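Kutari: Complete Edition
Railway and harbour management for Windows
Publisher: Stetine
Developer: Cotia
Download size and system requirements are listed at the foot of this page.

Kutari: Complete Edition brings together the base game, both expansion packs and all of the regional scenarios issued for them. The player takes charge of a small coastal railway and its harbour, and is responsible for timetables, freight contracts, track repairs and the hiring of crews. The game may be played as a single long campaign or as separate scenarios, each with its own map and its own closing date.

The edition contains 65 scenarios and 317 vehicles, including the narrow-gauge stock that was formerly sold as a separate download. Customers who already own the base game may upgrade through their Stetine account. Saved games from earlier releases will open in the Complete Edition, although lines built with the old signalling tool must be inspected and confirmed by the player before trains will run on them.

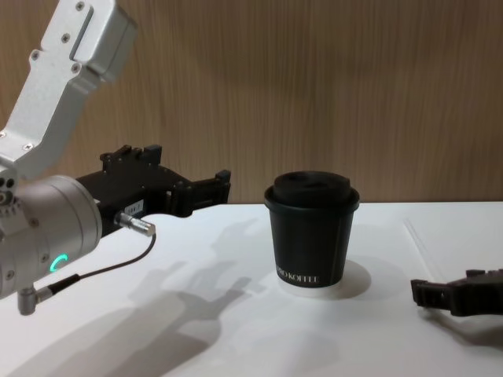

Signalling has been rebuilt for this release. Junctions may now be given a fixed order of priority, and a train held at a red signal will show the reason for the delay in its status panel. Mixed freight and passenger lines are supported on all maps. The former behaviour, in which goods trains always gave way, remains available under Options, Rules, Classic Signalling.

The Greenwood expansion adds timber traffic, a river port and a branch line that is closed by snow for part of each winter. It is the most demanding of the regions and is recommended to players who have completed the opening campaign. Timber prices vary by season, and contracts left unfulfilled at the end of August carry a penalty.

Multiplayer sessions are open to groups of three or four. Each player may run a separate company or a department of the same company; in the latter case, the host decides who may sign contracts and who may spend from the common account. Sessions can be saved by the host and resumed later with the same players.

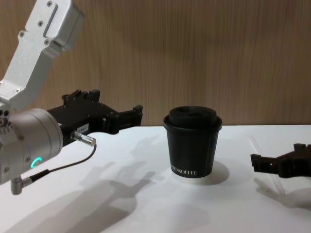 Elmarie Ngcobo: I have played the Greenwood map since the first release and the new signal priorities make the river junction far easier to manage. My only complaint is that the contract list still cannot be sorted by cargo. Please consider this for a future update.

Reply from Stetine: Thank you for your comments. Sorting by cargo and by destination has been accepted for the next update. Until then, the contract list can be filtered by station using the drop-down menu above it.

Fikri Nasution: Does the upgrade keep custom liveries? I have a good many and would not wish to paint them again.

Reply from Stetine: Custom liveries are kept, provided that they are stored in the default folder. We advise making a copy before installing.

Scenario editor

The editor supplied with the Complete Edition is the same tool used by the development team at Cotia. It allows the user to shape terrain, place towns and industries, set the opening accounts and write the messages shown to the player. The manual, written by Zorica Stojanovska and Rok Živković, is installed with the game and covers every command — including several that were missing from earlier printings.

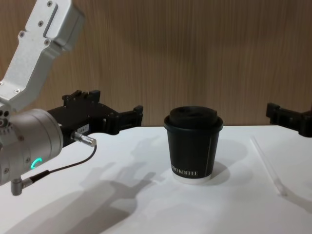

Finished scenarios may be exported as a single file and shared freely, on condition that they are not sold. Scenarios that use Greenwood vehicles or buildings will open only on a computer where that expansion is installed. The editor issues a warning when such items are placed.

Release notes, version 3, Nov 24, 2022

New signalling rules and status panel.
Narrow-gauge stock included as standard.
Harbour cranes no longer stop work when the game is paused and saved.
Corrected the closing date in the scenario "The Lower Quay".
Larger text available in all menus.

System requirements

64-bit version of Windows 10 or later
8 GB of memory
742 MB of free disk space, with further space for saved games
Mouse with scroll wheel recommended
Internet connection required for activation and multiplayer sessions

Enquiries about site licences for schools and museums should be addressed to Dušan Ionescu at Stetine. Technical questions should be sent through the support form, with the version number shown on the title screen.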